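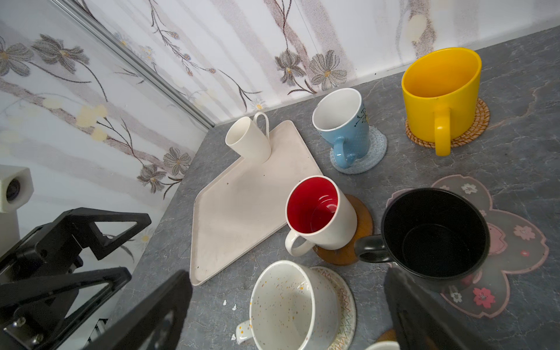
From: Stanisława Żak
To: manip-users list
Date: 2019-01-13
Subject: Re: Drinley open day, mug station: notes and open questions

Iwona Lis wrote:

> Could whoever went to the Drinley open day post something on the mug station? We are deciding whether to copy the task for our own bench in August and I have only the one-page flyer, which says "household pick and place" and little else. Specifically:
>
> 1. Is the wrist camera the only input, or is there a fixed view as well?
> 2. How are the handles dealt with? Our grasp planner treats a mug as a cylinder and fails on anything with a handle toward the finger.
> 3. Does the coaster move with the mug?
> 4. What was the reported success rate, and over what set?
>
> I would also like to know if the policy was trained on that counter or brought in from somewhere else.
>
> Iwona

Iwona, all,

I was there for the afternoon session with Tadeusz Jakubowski. Answers in your order, then some remarks. Where I am repeating what the Drinley people told us I say so.

**1. Cameras.** The policy they ran for visitors takes the wrist view only. Lucyna Zieliński, who ran the station, said they have a second policy with a fixed camera and that it does better on the far row, but it was not shown. The wrist view has both fingers in it at the bottom, and at close range a finger covers part of whatever is next to the target. In the still at the top of this message the right finger overlaps the front of the black mug and part of the pink mat under it. They do not mask the fingers out. Lucyna's view is that the network needs to see them for the last few centimeters of the approach, and that masking cost them more than it gained. She had no written comparison to hand.

**2. Handles.** There is no explicit handle model. Grasps are scored on the image plus gripper pose, and handle direction is whatever the data contained. They vary it on purpose between resets. The red-lined mug and the black one have their handles to the left in that still, the yellow one has its handle to the front, and the speckled one has a short handle low on its left side. The last is the type that would break your cylinder assumption, Iwona. The mug is wide and the handle is small, so a rim grasp is the obvious choice, and the arm took the rim on every attempt I saw. On the tall white mug it went for the handle twice and the body once.

The tall white one is also the awkward one for another reason. It stands at the back corner of the cream tray, and a tray with a raised rim restricts how low the fingers can come in from the side. I saw one attempt where a finger touched the rim, the tray turned a little, and the arm backed off and retried without operator input. The retry worked. Tadeusz saw a second case where it did not and the operator stopped the run.

**3. Coasters.** Mixed. I did not see the wooden one move under the red-lined mug. The knitted one under the light blue mug lifted at one side and dropped back. The translucent flower mat stayed down while I was watching, but Lucyna said it sometimes sticks to the base of the mug and travels with it. They count that as a failure if the mat leaves the counter and as a success if it only slides, a looser rule than I would use. If you copy the task, write your own rule down before you collect anything.

She also said the coasters were added late. The first data set had bare mugs on the counter, and the policy trained on it did noticeably worse once patterned items went under them. The rattan spiral and the zigzag pattern were chosen to be difficult. The counter itself is gray with lighter veins, and the wall behind it is a floral paper, so there is not much plain background anywhere except the tray.

**4. Numbers.** From the handout, which I have on paper only:

| Item | Value |
|---|---|
| Demonstrations, total | 1,887 |
| Demonstrations with coasters | 1,182 |
| Attempts per mug in the evaluation | 20 |
| Layouts in the evaluation | 4 |

The handout gives a bar chart with no values on the bars, so I will not quote a success rate from it. I asked for the table behind it and was told it would be sent. It has not arrived. It is also unclear to me whether the attempts were spread over all the layouts or repeated in each one. Those are quite different claims.

On your last question: the demonstrations were collected on that same counter, with the same wallpaper. There is a second bench at Tristmont with a plain background, and they said transfer to it was "partial." Bijan Arabzadeh asked what partial meant and did not get a figure.

**Remarks**

Cycle time was slow. The approach is made in short steps with a visible pause at each. I asked if the pause was inference or the controller settling, and the answer was the controller. They had limited the speed for visitors.

The operator uses a Kirnent handset both for teleoperation and as the stop. That means the stop is in the hand of the person who is also talking to the public. I mentioned this to Lucyna and she agreed that a separate stop would be better.

Lighting was fixed for the whole session. Glossy mugs such as the yellow one gave no trouble that I could see, but I would not read anything into that without a test under changing light. The same goes for the dark mug. Its interior is matte, and depth-based methods may behave differently there than an image-only one does.

Our own arm has the Ziółkowski fingers, and these are longer than the Drinley ones. Between the mugs in the middle of the counter I think we would hit a neighbor. My suggestion for August is to start with wider spacing and no tray, record with coasters from the first day, and bring the spacing in once the rim grasps are reliable. I can put together a layout sheet if someone tells me the usable bench area — the drawing in the shared folder still shows the old one.

Bijan has notes on the force limits and said he would post them separately. Tadeusz, please correct the part about the tray if I have it wrong.

Stanisława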